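Filed under: Heating & Ventilation > Heat Pumps > Noise and Siting

Heat pump under the bedroom window, talk me out of it

mota_slab
Installer from Lirnby wants the outdoor unit 7 feet from our bedroom window. He says I'll stop hearing it, in the tone people use about trains. Quote is for a Rurkesura on wall brackets. Anyone living with one?

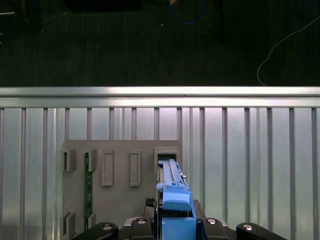

Re: Heat pump under the bedroom window

Jaime Antunes
Get it off the wall. Mine was on brackets for two winters and the whole gable hummed in B flat. Ground pad, rubber feet, done. I paid for 13 extra feet of pipe and would pay it again.

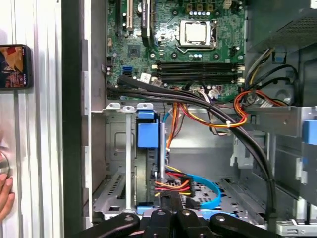 Motherboard and CPU socket, case open

drafty_in_itumbridge
Disagree. Brackets are fine on solid masonry. Jaime has a timber frame, and a timber frame will hum if you look at it. What's your wall, Mota?

mota_slab
Block, with old stucco that comes off when the door slams.

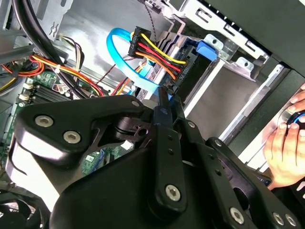 pelletpete
Block is fine, stucco is your problem. Ask what the thing does in defrost. The brochure number is for a mild afternoon in June with the fan barely turning.

drafty_in_itumbridge
Pete has been selling everyone on pellets for 131 pages, so weigh that accordingly.

pelletpete
My stove is silent. The auger less so.

mota_slab
Asked about defrost. He said "it whooshes." Moving it around the corner by the trash cans adds $77 in pipe, so we're doing that, on a pad.

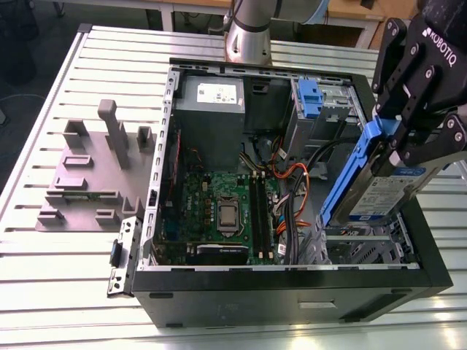
Hard drive in its blue caddy, tower on its side

Jaime Antunes
Good. Check where the meltwater goes before he pours the pad. Mine went to the front step.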